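Pravholm Recipe Cards

A plain-text collection of home recipes for baking, stewing and pickling, with a small set of tools for searching and scaling them. Version notes and the full file list are in the CHANGES file.

What's in here

Pravholm is a set of 3110 recipes typed up from handwritten cards, church cookbooks and the backs of flour sacks. I started it because I wanted one folder I could search from my kitchen, and it grew into something I'm really happy to share! Every recipe is a small text file. You can open it in anything, print it, or cook from it with sticky fingers on an old laptop.

The files are sorted into folders by what you'd be in the mood for:

breads/ yeast breads, rolls, flatbreads, and a big pile of rye
cakes/ layer cakes, sheet cakes, coffee cakes
stews/ anything that sits in one pot for a while
pickles/ pickles, relishes, chutneys (133 cards, my favorite folder by a mile)
sweets/ candy, fudge, brittle
odds/ whatever didn't fit, including three kinds of homemade mustard

File layout

Each file has the same parts in the same order: title, source, yield, ingredients, steps, notes. Ingredients go one to a line, amount first, then the unit, then the name. Steps are short paragraphs with a blank line between them. Notes are free text and they are the best part. Somebody wrote "too much clove, Mother is wrong" on a spice cake card and I kept it word for word.

The source line says which box or booklet the card came from. Most are from the Hisia box, which is mostly baking, and the Atanasov box, which leans hard toward peppers, beans and yogurt. If you love roasted peppers, start with the Atanasov cards and clear your afternoon.

Units

American cups and spoons all the way through. Where a card said something like "butter the size of an egg," the original words are in the notes and the ingredient line has my best guess, marked with a question mark. Oven temperatures are in Fahrenheit. Cards that said only "slow oven" or "hot oven" have been left that way, with a chart in odds/ovens.txt that shows how I read those words when I bake from them.

Searching and scaling

The search tool is called Nitiretti. Give it what you've got in the house and it lists the recipes that use those things, best match first:

nitiretti cabbage caraway vinegar

Add "without" to leave something out:

nitiretti apples oats without nuts

Scaling works by yield. If a card makes 8 rolls and you want twice that, run:

nitiretti scale breads/potato-rolls.txt 16

It rounds to amounts you can measure with a normal set of spoons. It won't touch baking times, and for eggs it stops and asks you what you want to do. Yeast scales in a straight line too, so use your own judgment on very large batches (my giant cardamom braid climbed right out of the pan, and it was delicious).

What has been tested

I've cooked 600 of these so far. Those files have "tested" at the top of the notes, along with anything I changed. The rest are typed from the card and proofread against it, so a missing ingredient may well be missing on the card too. I'd love for that tested number to climb, and it goes up a lot faster with more kitchens involved. 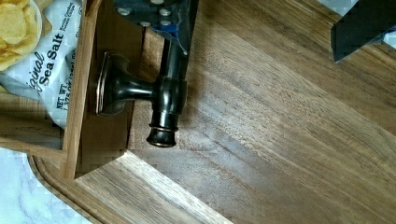

If you cook one and it works, send the file back with a line in the notes saying what pan you used and how long it took. If it flops, send that too! A note that says "soup, never set" saves the next person a quart of cream. Please don't fix the old wording on the cards themselves. Put your changes in the notes and leave the steps alone.

Known problems

Canning times on the older pickle cards are not up to current safety advice. Treat those as refrigerator pickles, or check the times against a current guide before you put anything on a shelf.
Some cards in stews/ call for a "large can" of tomatoes, and I have no idea how large.
Duplicates are kept on purpose when the amounts differ. There are a lot of cornbreads.
Accents were dropped from titles so the file names would behave.

Sharing

Cook from it, copy it, print it for your cousins. If you put a batch of these in a booklet, keep the source lines so people can trace a card back to its box.

Last full proofread: January 4, 2021. The next batch is nearly all plum cake, and I can't wait to get into it.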